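Unit 4: Bimanual suturing, laboratory notes

Read these before your session at the Onden bench. Logbooks are marked on Sunday.

4.1 Coordinate frames
Each arm reports tip pose in its own base frame. Register both bases to the endoscope frame before recording anything. Trials logged without a registration file score zero. The Aderitz controller writes 61 channels per sample; only the joint, jaw and tip channels go into the analysis.

4.2 Needle handover

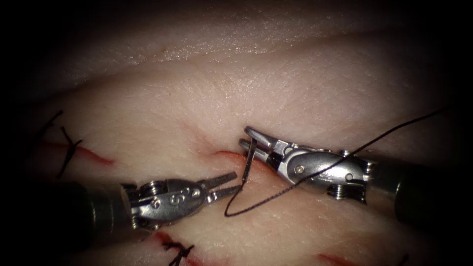 Handover is modelled as four states: hold, approach, dual grasp, release. The transition to dual grasp is the one most groups label badly, as jaw angle alone does not indicate contact. With the needle in the right jaws and the left jaws open in a slim V, the label is still approach, however close the tips are. Slack thread such as that crossing in front of the right wrist is not modelled — note it in the comments column.

4.3 Segmentation
The reference set holds 1628 labelled segments. Train on the supplied split and report error per state. Knots from earlier stitches stay in view and will colour the visual features, so mask them first.

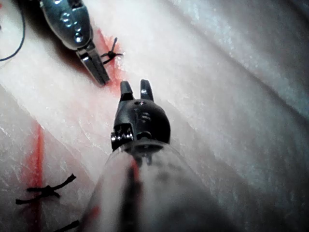 Suryani Harahap asks whether wrist-view features should be centred per trial or per session. Per trial; session means drift when the lights are adjusted.

4.4 Submission
Code, registration files and a two-page analysis, uploaded to Stetonik.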